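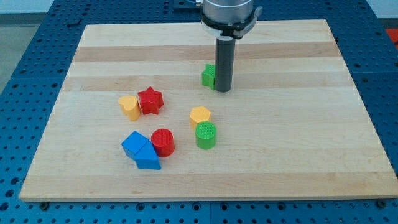
The robotics club at Hotimton High started four years ago with a borrowed laptop and a teacher who, by her own cheerful admission, had never programmed anything more complicated than a thermostat. These days its members have a room of their own at the end of the science corridor, and this year's senior team is teaching an arm to push toy blocks where it is told to. The project is called Vestanitz, after a village in a story one of the students wrote in middle school, and it will be their entry for the regional showcase in June. When I visited, the long gray tube on the end of the arm had come down right beside a green block at the back of the maple board, with the hearts-and-stars end of the toy box spread out in front of it. "People expect a hand," the team captain told me. "We just have a stick, and you would be amazed how much you can do with a stick!"

She is seventeen, talks quickly, and was kind enough to go over the part about friction twice for me. The students type a plain instruction, such as "move the red star next to the yellow heart," and their program has to work out which block is meant and which side of it to push from. "The cylinders are awful," she said. "You touch one a little off center and it goes wandering away from you. The cube is a sweetheart by comparison."

Her teammate, a quiet junior who joined for the snacks and stayed for the math, keeps the logbook. He let me leaf through it – page after page in green ink, with little drawings in the margins. They had logged 283 pushes by the time I came, and they want 300 before they change anything else in the code. "We used to fix something after every bad try," he said, "and then we couldn't tell which fix had helped. So now we make ourselves wait, and it's painful."

I asked their teacher what she does all afternoon, and she laughed. "I order pizza and I ask annoying questions. They passed me a long time ago, and I'm so proud of them I could burst." She does hold firm on one rule, which is that everyone learns to run the arm, including the ninth graders. Each new member gets 40 minutes at the controls in the first week, with an older student standing by.

At the showcase, visitors will be invited to type in requests of their own, and the captain admits this worries her a little. "My grandmother is coming," she said, "and she has already told me she's going to ask it to spell her name."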